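Eskola Two-Arm Bench Kit, Reviewed After a Month of Evenings
Posted April 7, 2019

The Eskola kit arrives in four boxes, and the one you need first is at the bottom of the heaviest. I mention this because it set the tone. By the end of the first night I had two arm bases, no arms, and a bag of screws labeled "spare" that were not spare.

I bought it in March with my own money, after two years of nursing along a single Trerkine arm that could pick up a sponge on a good day. The plan was a pair of arms at the shared workshop where I rent bench space, with proper hands on the ends instead of pinchers. Eskola sells the arms. The hands come from Tuteo, a separate company, with a separate manual and a separate idea of what "left" means.

Assembly took me 27 hours. The box says a weekend, and I suppose it doesn't say whose. Most of that time went into the joint caps, which snap on beautifully and come off only if you have a plastic pry tool and a forgiving nature. Don't fit them until you've run every joint through its full range. I fitted them, ran the joints, found the left elbow was binding, and took them all off again.

The cables deserve their own complaint. They run outside the wrist, and the supplied clips hold them about as well as a handshake. I now leave a slack loop and check it before every run. A cable that snags at full reach will stop the arm dead with error 297, which the manual describes as "general." It is very general. I've had it for a snag, for a low supply voltage, and once for reasons the arm kept to itself.

Then there's the software, called Nosier, a name I've stopped trying to explain to people. You steer the arms yourself, save the motion, and play it back. Saving works well. Playback works well if you haven't moved the table. Editing a saved motion means dragging points along a timeline that was clearly designed on a monitor bigger than mine, and undo goes back exactly one step, so choose your regrets carefully.

For a test I wanted something cheap that couldn't break, so I used a toddler's ring-stacking board. Three discs, three pegs, three colors. I have been humbled by it. 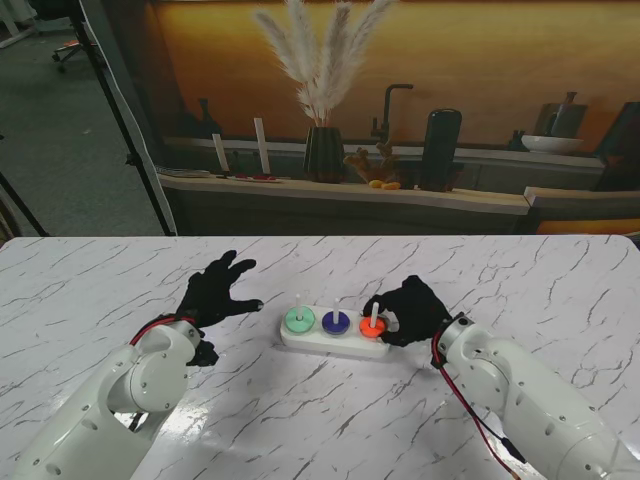

Right hand on the orange-red disc, left hand standing by.

Lifting a disc straight up off its peg is the easy half. The Tuteo fingers close evenly, and the grip is gentler than I expected from the motor noise. Putting the disc back is where the evening goes. Over a run of 40 attempts at placing one, I got 30 clean drops, and the misses nearly always landed on the rim of the hole and sat there tilted, looking smug. Slowing the last bit of the descent helped more than any of the settings with "precision" in the name.

Using both hands together is another matter. The arms share a controller but seem to be on speaking terms only occasionally, and handing a disc from one to the other works when I time the waits by hand. Eskola lists this as "coordinated motion." I'd call it two arms being polite.

A word about surfaces: mine is a glossy marble pattern, chosen because it wipes clean. Discs skate on it when nudged, so a grippier top would have been smarter. It does look expensive, though, and visitors compliment the table before they get to the robots.

Good: solid joints, repeatable motion, hands that don't crush things. Quiet enough that the next bench over hasn't moved.

Bad: the cable clips, the one-step undo, the screw bag, error 297.

Would I buy it again? Yes — but I'd order better clips the same day and open the heaviest box from the bottom. If you've never built an arm before, start with a single one and see how you feel about joint caps. Four out of five, with the fifth held back until Eskola and Tuteo agree on which side is left.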